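Løken发布塑料衣架回收整理规程,Cimcombe整理间完成首轮执行

Cimcombe讯,6月——衣物收纳用品供应商Løken今日发布《Zolon系列塑料衣架回收整理规程》(以下简称“规程”),对门店退回的散装衣架在解缠、检查、分类、装箱四个环节的操作作出统一规定。规程已在Cimcombe整理间完成首轮执行,共处理衣架3,160个,全部来自Fosalcombe门店的换季撤架。

规程适用于一体成型、挂钩与架身同材质的浅灰色塑料衣架。带金属挂钩、植绒表层或裤夹的型号另行规定,不在本次发布范围内。

一、背景

门店撤架后,衣架通常不经排列直接投入周转箱。挂钩的开口会套住相邻衣架的肩部或横杆,经运输振动后,相互套接的数量继续增加。到达整理间时,一箱衣架往往连成若干团,无法直接计数,也无法判断单个衣架是否变形。

此前各整理点对缠结衣架的处理方法不一。部分整理点从团块外缘用力抽拉,挂钩根部承受侧向弯矩,容易出现白化或裂纹。另有整理点将缠结严重的团块整体报废。Løken产品支持部在年初汇总各点记录后,决定编写统一规程,并以Cimcombe整理间作为首个执行点。

二、作业台面

规程要求解缠作业在平整的白色台面上进行。浅灰色衣架在白色台面上对比度偏低,但台面反光均匀,裂纹和白化部位在斜向光线下较易辨认。台面边缘应保持完整,不得有可钩挂衣架的缺口。作业开始前,台面上不放置与本批次无关的物品,衣架从周转箱分次倒出,每次倒出的量以不超出台面、不向边缘滑落为限。

三、解缠

解缠从团块最上层开始。操作时先确认最上层衣架的挂钩位置,再确认挂钩与下层构件有无套接。无套接的,直接竖直提起;有套接的,先沿挂钩开口的反方向平移,使下层构件从开口处退出,然后提起。

夹持点应选在挂钩的直段或肩部中段。规程不允许夹持挂钩弯曲部分的末端,也不允许同时夹持两个衣架。提起过程中如感到阻力,应放回台面重新确认套接位置,不得加力。
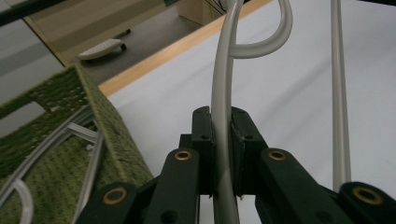
Løken产品资讯 第7期 第2页

对于细长构件,夹持时应使构件位于两侧接触面之间,构件轴线与接触面平行。接触面与构件之间不得夹入相邻构件。提起高度以下端完全离开团块为准,随后移至台面空处或分类位。

移动时,衣架的长边可能扫过团块,重新造成套接。规程为此规定了提起后的转向顺序:先竖直离开,再水平移动,最后转向放下。三个动作不得合并。首轮执行初期,整理间记录到的重复套接多发生在转向过早的情况下,规程正式文本据此增加了本条。

四、检查

解缠后的衣架逐个检查。检查项目如下:

挂钩:开口尺寸与样板比对,挂钩根部无裂纹,无白化。
肩部:左右肩弧度对称,表面无影响衣物的毛刺。
横杆:平直,两端连接处完整。
端部:圆头无缺损。
整体:平放于台面时无明显翘曲。

任一项目不合格的,归入材料回收类。表面仅有灰尘或标签残胶的,归入清洁类,清洁后重新检查,不直接判为不合格。清洁使用微湿软布,残胶使用中性清洁剂,不使用溶剂。

五、分类与装箱

检查合格的衣架按型号分类,同一型号内挂钩朝向一致,肩部对齐叠放。每箱装100个,分层放置,层间以纸板隔开。箱内挂钩一侧交替朝向箱体两端,以平衡堆叠高度。尾数不足一箱的,单独装箱并在箱外注明实际数量。

箱外标签载明型号、数量、整理点和批次四项内容,贴于箱体短边右上角。标签不得跨越箱盖接缝。

六、首轮执行结果

首轮处理的3,160个衣架中,2,000个检查合格后返回Fosalcombe门店使用,共20箱。700个因挂钩根部裂纹、架身翘曲等原因归入材料回收类。其余460个检查合格,存放于Cimcombe整理间,作为秋季换架的备用量。

材料回收类中,挂钩根部裂纹是最主要的不合格原因。Løken认为,裂纹与撤架时的拉拽方式以及周转箱内的无序堆放有关,仅在整理环节改进不足以减少此类损坏。规程附录因此列入了对门店撤架的建议:撤架时将同向衣架以成组方式取下,组与组之间错开挂钩方向,周转箱装至箱口以下即封箱,不压实。附录内容现阶段为建议性质,门店可根据撤架时间自行安排。 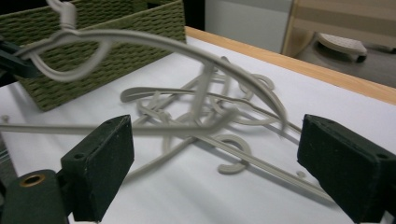

图2 台面上相互缠结的浅灰色塑料衣架,最上层一件正在提起。Cimcombe整理间。

Løken产品支持部的Jonatan Moen负责规程的编写。他表示:“缠结的衣架看起来数量很多,但真正相互套住的位置有限。规程的大部分篇幅用于说明如何找到这些位置,以及按什么顺序松开。找到之后,需要的力很小。”

关于挂钩检查采用样板比对,Moen表示:“目测判断挂钩开口,不同的人之间差别较大。样板只有一个尺寸,放得进去就是合格,放不进去或者有明显间隙就单独放开复查。”

七、与原有做法的衔接

各整理点原有的批次记录表可继续使用,在“处理方式”一栏填写规程对应的类别名称即可。原表中的“报废”一项停用,改为“材料回收”和“清洁”两项。已按原有做法装箱、尚未发出的衣架不要求重新整理,发出前须补贴符合第五节要求的标签。

原有周转箱尺寸符合每箱100个的装箱要求,无需更换。隔层纸板由Løken随空箱提供。

八、后续安排

规程自7月起在Løken的各整理点执行。执行前,各整理点将收到规程正式文本、挂钩样板和箱外标签模板。带裤夹型号的补充规定正在编写,涉及裤夹弹力检查和成对叠放方式,发布时间另行通知。

Fosalcombe门店将在秋季换架时试行附录中的撤架建议。该批衣架退回后仍由Cimcombe整理间处理,挂钩根部裂纹的数量将单独登记,与首轮结果对照。

关于Løken

Løken供应家用及门店用衣物收纳用品,产品包括衣架、挂杆、隔板和周转箱。Zolon为其一体成型塑料衣架系列,供门店陈列和家庭衣柜使用。

媒体联系

Løken产品支持部 Jonatan Moen
规程正式文本及附录可向产品支持部索取。本稿所附图片可用于与规程有关的报道,使用时请注明“Løken供图”。

(完)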